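Jorkelham says its tap water is fine. The numbers are thin. 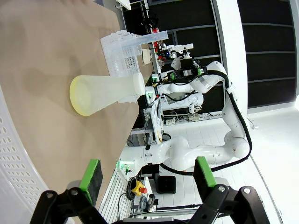
Photo: Trernel Lab Services

July 5, 2020

JORKELHAM — The town water office wants people to stop buying bottled water. In a mailer that went out with the latest bills, it says the tap water in Jorkelham is "as clean as it has ever been" and that a new round of testing proves it.

Maybe so. The mailer leaves out a good deal that a customer might want to know before pouring a glass.

The town sends water to 2,426 homes and shops. According to the test summary, which the office released after this site asked for it, samples were drawn in April at 2 addresses. One is the pump house. The other is a town-owned garage on the same street, fed by the same short length of pipe.

No samples came from Fostdale, the older part of town south of the rail line, where most of the complaints come from. People there have been calling the water office since winter about a brown tint in the morning and a smell like old coins.

"They tested the water before it got to us," said Marisol Jaramillo, who rents on the Fostdale side. "I'm glad the pump house has nice water. I don't live in the pump house."

Gitau Rweyemamu, who runs the water office, said the two sites were picked because staff could get to them during the spring shutdown without going into homes. He said the results "speak for the whole system" and that the brown tint is iron, a nuisance that does no harm.

He may be right about the iron. It is common in old pipes, and it stains sinks long before it bothers anyone's health. But the summary lists no iron result at all, from either address. It doesn't list lead, either. Asked about that, Rweyemamu said lead is checked on a separate schedule and the next round has not been set.

Pipes are where the trouble usually starts. Water can leave a plant in good shape and pick up metal on the way to the kitchen, above all in houses with old service lines. The town has no full map of those lines. A survey was promised when rates went up, and the office says it is still "in progress."

The mailer itself cost $4,000 to design, print and send, town records show. The April testing cost $3,000. Both bills were paid from the same account, and the design work went to Dobos, a marketing firm that also handles the town's summer fair.

Rweyemamu called the comparison unfair. "Telling people about their water is part of the job," he said.

He would not say when Fostdale will be sampled. Customers who want a test at their own tap can ask for one by phone, he said, though the mailer doesn't mention it and the office could not say how long the wait is.

Jaramillo said she asked for a test in April and has not heard back. She is still buying bottled.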